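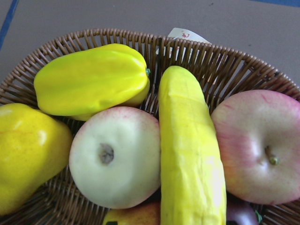 Demonstrations should publish their misses

I spent an afternoon at the Tulmont open day on 16th May, mostly at the picking station run by Maribeth Dizon's group. The task on show was bin picking from a basket of artificial produce. A visitor names an item, the arm goes in, and the item comes out or it doesn't. I want to argue that this was the most useful station in the building and that it was presented in the least useful way.

First, the task. People who don't work with grippers tend to rate it as easy, and several visitors near me said so. A woven basket is an awkward container. The rim is a thick braid that the gripper has to keep clear of, so the approach near the edge needs care. The wall is full of gaps, which a depth sensor reads as a mix of wicker, shadow and table. The items touch. A long yellow cucumber lay between two apples, and a dark, glossy eggplant sat deeper down with only part of it showing. Glossy and dark is a poor combination for depth. Yellow was no help as a cue either, with a pepper, a pear and the cucumber all sharing it.

Artificial fruit removes some of the difficulty. It doesn't bruise, and it doesn't change between morning and evening. I have heard this described as cheating. I disagree. If the question is whether a planner can choose an order of removal, fixed objects are the correct choice, and compliance can be tested separately. The claim on the placard should then be limited to match. The placard said "produce handling." It should have said "grasp planning in clutter."

Second, the numbers. The screen beside the arm showed 149 successful picks. It did not show attempts. I asked Wilfredo Buenaventura, who was running the station, and he gave me the log without hesitation. Over the part of the day he had open, the arm had made 66 attempts and completed 53. The 13 misses included 2 where the gripper closed on the rim. Those were the most informative events in the file, and they appeared nowhere on the screen.

A bare success count can only go up. It says nothing about rate, and it gives a vendor every reason to run easy picks at the start of the day. Elaheh Karimi, who buys equipment for Vastano and was standing next to me, put it more bluntly: she can't price a machine from a numerator.

The usual objection came from Honeylyn Sison at the front desk. Visitors see a failure rate and leave. Maybe some do. The ones who stay are the ones who will have to write the recovery routine, and they need to know whether a miss leaves the item where it was or pushes it under its neighbor. In a basket this matters more than in a flat tray, as one bad contact can shift the whole pile.

My proposal is small. Show attempts and completions on the same line. List misses by cause, even if the causes are only "slip," "rim" and "wrong item." State who repacked the basket and when. Léonie Sabatier tells me the Rirkex station will do this at the June session. I would like the picking station to do the same, with the same basket.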